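Cendstead Tabletop Sorting Set: data card

Release notes and usage terms are in separate files. This card covers what the set contains, how it was recorded, how the work is organized, and what changed for the staff who record it.

Summary

The Cendstead set contains 554 episodes of a single robot arm working at a kitchen-style tabletop. It was recorded at the Drundbridge site by the same staff who previously did the kit sorting there by hand. Each episode has two camera views, joint positions, gripper state and a one-line task instruction. Episodes longer than 3000 time steps were dropped before release.

Intended use

Training and evaluation of pick-and-place policies on small household objects. Studies of operator workload may use the shift log (see Shift log below). The set isn't suitable for work on grip force, as no force readings were recorded.

Objects and layout

Objects are toy foods and ordinary kitchen items on a white tabletop. Toy foods were chosen so that the same item can be dropped many times without being replaced. The layout is reset by hand between episodes, within loose limits. Items may lie in any orientation.
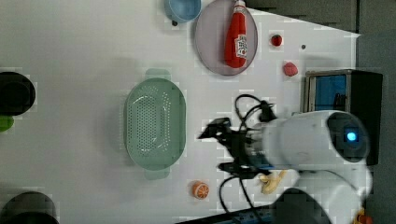 Instructions are short and use everyday names, such as "put the banana in the bowl." Where two operators used different names for one object, both were kept. The file names.txt lists the accepted variants. Spelling errors in instructions were corrected; word order was not touched.

Fixed equipment at the table may appear in either view and is not labeled. Do not treat unlabeled objects as background when computing collision scores.

Operator roles

Before the arm was installed, four staff members sorted kits by hand on each shift. The current split is 2 operators and 2 checkers. Operators drive the arm from the Khokhar control station. Checkers reset the table, confirm the instruction and mark the episode as kept or rejected.

Staff rotate at the midpoint of the shift. The first schedule had no rotation, and operators reported sore wrists and eye strain by the end of the day. Rotation was added in September and applies to all later episodes. The field "rotation" in the metadata is 0 for the earlier ones.

Changes in the work, as reported by staff in the exit forms:

- Less standing and lifting, more sitting.
- Less talk during the task. Operators wait for a signal from the checker and do not leave the station between episodes.
- New duties: judging failures, writing instructions, minor cable checks.
- Pace is set by the reset. Several checkers described this as the most tiring part of the new job.

Pay grade did not change with the new duties. Staff raised this with site management, and it was still open when this card was written. Hand sorting continues for items the arm can't hold.
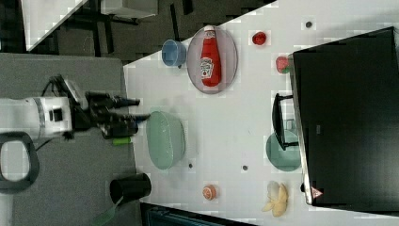 Shift log

The log has one row per episode with start time, role code, outcome and a free-text note. Role codes can't be traced to a person. Notes that mentioned health or coworkers were removed. Staff were able to withdraw their notes until the log was closed; withdrawn notes are blank, and the row is kept.

Outcome values are kept, rejected and paused. A paused episode was stopped by the operator for any reason. No reason is required, and pauses are not counted in staff reviews.

Known limitations

- Thursday sessions start later than the others and have fewer episodes.
- The two views are synchronized in software. Small offsets remain.
- Clear and light-colored items have weak edges against the tabletop.
- Rejected episodes are included but were marked by different checkers with different standards. No second pass was made.

Files

episodes/ one folder per episode, both views and state
names.txt accepted object names
shiftlog.csv log described above
splits/ train and test lists

The test list was drawn by session, so no session appears in both lists.

Maintenance

The set is maintained by the Flernulton data group. Report errors through the tracker with the episode number and the time step. Corrections to labels are released as patches, and the original files are left in place.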